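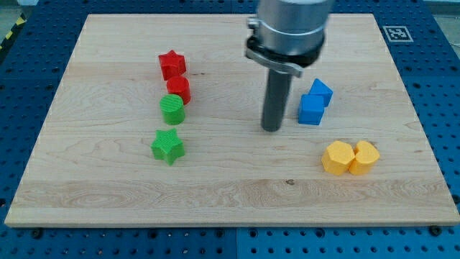

September, bench notes -- curb sensor trial, Jerton lot

7:40 am. Picked up last night's log from the Voltemard gateway. 1318 arrive/leave events off the loading bays, which is more than the whole first week. Don't trust it yet. Bay 2 alone flapping on and off every few seconds between 3 and 4 am when the street is dead. Delivery trucks idling? Doubt it at that hour.

Pulled the raw trace for bay 2. Baseline drifts up slow all evening then sits right at the trigger level. So it's the threshold, or the puck has shifted in its hole. Street crew repacked the epoxy on that one, may have gone in tilted. Ask for the install sheet.

8:30. Tried a longer hold time on the bench unit. Was 2 seconds, set to 10. Flapping gone on the replayed trace but now it misses quick passenger drop-offs, the whole point of the rideshare bays. Back to 2. Need hysteresis, not a longer hold. Separate levels for arrive and leave.

9:15. New build on bench unit:
arrive level same as before
leave level dropped a notch
baseline update frozen while bay is occupied
Replayed the bay 2 trace, clean. Replayed bay 5 (the good one), same events as old build, no losses. Didn't do the others yet.

Battery note -- sample interval still 1000 ms on all pucks. City wants faster for the live map. Told them no until we see what winter does to the cells. Going to 500 would be nice for drop-offs but I don't have the current numbers for the new radio. Somebody measure this please, the meter is in the second drawer, leads are bad on the red side so wiggle it.

11:00. Call with the city parking desk. They want to know:
can we tell a taxi from a private car (no)
can we tell when someone stays past the five minute limit (yes, once bay 2 stops lying)
can the sign on the Rana Street end show open bays (maybe, sign is a Drostau unit and I have never gotten a straight answer about its serial port)
They also moved the bike rack at the north end, it is now half in bay 6. Not our problem but it will be, metal that close to the puck. Flagged it. They said they'd look into it.

1:20 pm. Drostau sign. Got it to wake up at 9600, eight none one. Takes a line of text then ignores the next one unless you wait. Put in a pause, works most of the time. The checksum in the manual is wrong or I am reading it wrong. Page with the table is missing from our copy, does anyone have a full one?

2:45. Pushed new build to bay 2 only. Update took three tries, gateway kept droping off. Antenna cable at the Voltemard box is loose again, taped it, needs a real connector.

3:30. Bay 2 quiet so far. One arrive, one leave, both looked right from the window.

For tomorow:
check overnight count on bay 2
replay bays 1, 3, 4 and 6
work order 1798 still open for the cabinet lock, chase it
crimp a new antenna lead before it rains
send the city the five minute overstay report, old format is ok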